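About Tallik
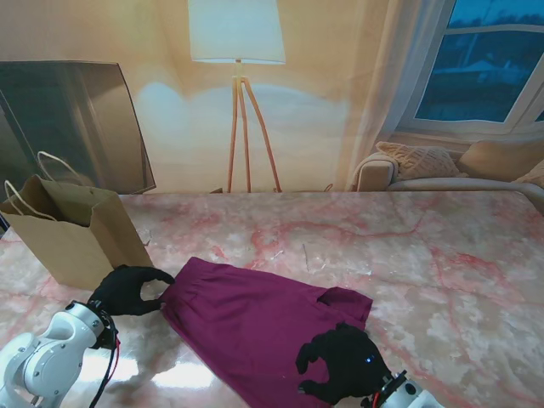
Purple, elastic waist, laid out flat. Paper bag at the ready.

Most pages like this one start with a passion for something. We fold and pack clothes for a living, and we would be suspicious of anyone who claimed a passion for it. What we have is a set of opinions, most of them formed by opening other people's parcels.

Tallik was started by Myrto Tzanetos and Kosmas Liapis after 8 years of working in the back rooms of clothing shops. They had both sat through the same training course, run by a firm called Ilden, which taught a folding system with its own vocabulary and a certificate at the end. Myrto still has the certificate. She has never been able to say what the system did for a pair of stretch pants that the old way didn't do.

What we do

Small clothing shops and resale sellers send us their stock. We check it, fold it, bag it and send it on, or hand it back ready for the counter. Our smallest job is 12 pieces. We take larger ones, but anything over 100 gets booked in ahead, and May is usually full before spring starts.

We handle soft, everyday clothes: knits, skirts, pull-on pants, T-shirts, children's things. We don't do suits or anything with beading. We have been asked, and Mavromatis on the next street does it better than we would.

How we fold

An elastic waistband is the hard part, and most guides skip it. The band gathers, the cloth below it spreads out wider than the band, and a fold that starts at the hem arrives at the top crooked. So we start at the waist. One hand holds the band at the corner, the other flattens the cloth, and the legs or the hem come in after that. It takes longer. We timed it against the quick way and it is slower every time, and we still do it, as the quick way had to be redone so often.

We don't use folding boards. We bought 2 of them, from Tedex, and gave them a fair trial. They make very even rectangles out of shirts and do very little for anything with a gathered waist. One is now under the kettle.

We don't iron unless the shop asks and pays for it. Plenty of packing services list "pressed finish" as standard, and we have opened enough of their boxes to wonder what they mean by it.

About the bags

Brown paper, twisted handles. Customers like them and they stand up by themselves while you fill them, so that is what we use when an order is going over a counter. We are careful about what we say beyond that. We were offered a leaflet to put in each bag about how much good it was doing, and when Kosmas asked the supplier where the numbers came from, he got a second leaflet. We left them both out. Paper bags don't like rain, either. Anything going by mail goes in something tougher.

What we don't promise

We don't promise your returns will drop. Somebody will tell you that a well-folded skirt sells itself, and we would like to see that skirt. A neat parcel is pleasant to open, and we can't prove much more than that.

We also don't promise same-day turnaround. Stock that reaches us by 8 in the morning gets looked at that day -- looked at, counted and written up. Folding starts once you've seen our list and agreed that what we received is what you sent.

Working with us

Write to us with a rough idea of what you have and how it is stored now. Send a trial batch if you have doubts, which we'd recommend. Myrto prices the jobs and Kosmas answers the phone, mostly in the afternoon. If he thinks you could do the work yourself with a clear table and a free evening, he will say so.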